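The drawer can wait: why I do not expect a tidy-up robot soon

By Sun-ja Min
12/04/2022

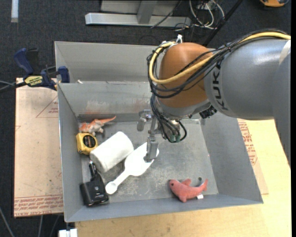
A bin of mixed things

Every home has a place where small things go when they have no other place. In ours it is the bottom kitchen drawer. A tape measure, a toy, something white and round that came with something else. In the parts room at Trornberg, where I worked for 4 years as a packing supervisor, it was a metal bin beside the door.

People ask me often if a machine can sort such a bin. They see a big KUKA arm over a few objects and they think the answer must be yes, because the arm is strong and exact. I think the answer is still no, or at least not in the way they hope.

Strength was never the difficulty. At Trornberg we had an arm that placed 47 cartons on a pallet and every carton was the same. It did this very well. One time a carton arrived with a crushed corner and the whole line stopped until my colleague Björklund walked over and turned it by hand.

Now compare a plush dolphin or shark with a plastic scoop. The plush toy is soft and you can take it almost anywhere. The scoop has a wide end and a narrow handle, and if it lies close to other things you must decide where to put your fingers. A tape measure against the wall of a bin leaves very little space on one side. My nephew is not yet in school and he decides all this without thinking.

What I would pay for

I do not say the work is useless. I visited a small workshop in Rovville in January, and the owner told me she would gladly accept a machine which empties a bin slowly through the night, even if it leaves some pieces for the morning. She has 30 bins. For her, slow is fine.

For a family it is different. My mother is 86 and her hands hurt. She does not need a machine that picks up most of the things. If it drops a glass, she must bend down and clean the floor, and then she has more work than before. Also her kitchen is narrow, and nobody will bolt an industrial arm beside her stove.

So my opinion is that the shop floor will have this help first, and the kitchen a long time after. I would like the companies to say so in plain words when they advertise. Until then I sort my mother's drawer when I visit, and she tells me I put everything in the wrong place.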